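Two Arms Are Worth the Trouble

I have spent most of the year building a two-armed robot table in a shared workshop with my friend Rizal Santoso. People who hear this usually ask why we didn't start with one arm. I think starting with two was right, and I think more home builders should do it.

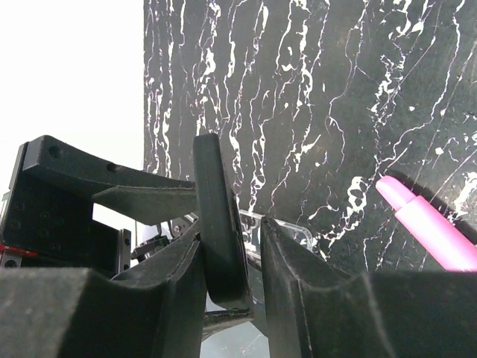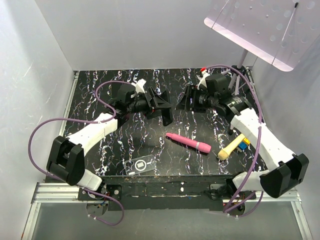 Two arms over one table, and the view from down near the fingers.

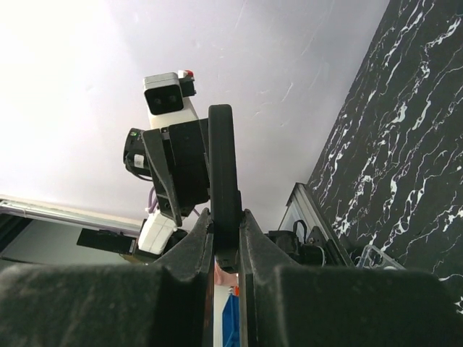
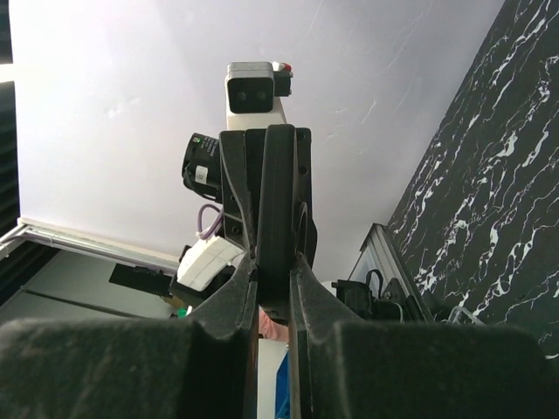
Misness, Tuesday, October 11, 2022

The usual advice goes like this. Buy or build one arm, get it to pick up a block, then think about a second. The advice is cheap to follow and it sounds careful. We followed it ourselves until March, and by then we had an arm that could pick up a block and very little idea what to do next.

One arm needs the world to hold still for it. If you want to take the cap off a marker, you need a clamp for the marker. If you want to turn something over, you need a ledge to push it against. We had a drawer of clamps and ledges by the end of the winter, and every new task meant another evening at the printer. I came to feel we were building furniture for the robot.

The second arm cost us 916 dollars, counting the parts we ruined. That is real money for a hobby, and I won't pretend otherwise. It also took 63 days from ordering to first movement, mostly because the wrist motors came late and one of the brackets was drilled wrong. Those are fair complaints. Darmawan Govindasamy, who has the bench next to ours and builds clocks, made them at the time and still does. His view is that a person who can't yet make one arm behave has no business owning two.

I disagree, and my reason is practical. The hard problems are different with two arms, and the practice you get with one doesn't carry over very far. With a pair you have to agree on where the table is. Both arms need to share the same idea of the middle, and if they don't, the grippers meet a little too high or a little to one side and you find out by the noise. We spent 11 evenings on that alone. None of the work we did with the single arm helped, except that we were faster with a hex key.

Cables are the other thing. On a single arm you can tie the cable almost anywhere and get away with it. Put another arm across from it and every loop becomes something to catch on. We have rerouted ours four times. I now leave more slack at the wrist than looks tidy and less at the base.

We also keep cheap things on the table: a pink marker, a toy hammer, a few toy blocks. Visitors to the workshop sometimes find this a letdown after all the metal. But a toy hammer is a good test. It has a heavy end and a light end, and passing it from one hand to the other is a job that even a small child has to learn.

Would I tell a complete beginner to do this alone? No. Rizal handles the wiring and I handle the frame and the printed parts, and without that split I would have quit in the spring. A shared workshop helps too – there is always a drill press, and someone who has already broken the bit you are about to break.

But if there are two of you and you can stand the wait, order both arms together. Mount them facing each other on one rail and do the measuring before you tighten anything. Darmawan can have our old clamps. He has asked for them twice.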